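3.2 Wearing conditions and rate of the watches

The second part of the study concerns how a mechanical watch behaves when it is worn during normal housework and not kept in a winder. Most of the published rate values come from tests in fixed positions, and owners often complain that these values do not agree with what they see at home. We therefore asked 13 owners of the Trekus automatic to wear their watch every day in September and to write down the deviation each morning against a radio clock.

Of the 13 owners, 11 returned a complete diary. This gave us 333 usable readings, after we removed the days on which the watch had stopped or was set again by hand. Each owner also noted the main activities of the day in a simple list: desk work, driving, cooking, washing dishes, sport, and other. The list was taken from the earlier work of Plattner on the Briston hand-wound models, with small changes in the wording.

The readings of one owner differ strongly from the others. His watch gained time on nearly all days, also on those with only desk work. We kept these values in the analysis, but we report the results with and without them. The direction of the effect stays the same in both cases.

Kitchen work was named more often than we expected, and it was usually combined with other activities in the same day. For this reason we treat it as one group (Figure 4) and do not try to separate cooking from washing dishes.
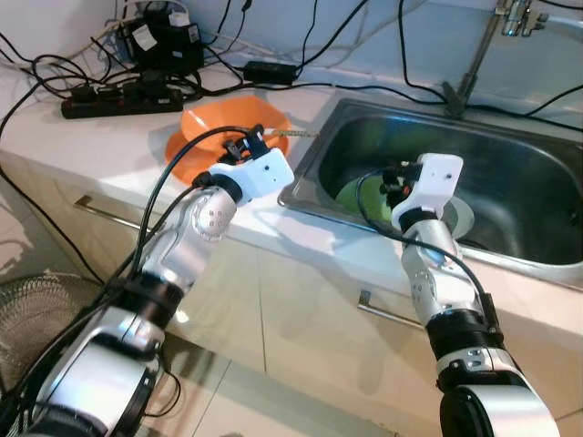 Figure 4. Kitchen countertop with sink and orange dishware.

3.3 Strap and position at night

Owners with a steel bracelet mostly put the watch on its side at night, and owners with a leather strap put it flat with the dial up. The two factors can therefore not be fully separated in our data. Hermine Plattner kindly checked the night positions in the diaries a second time, and two entries were corrected. The mean rates for each position are given in Table 2.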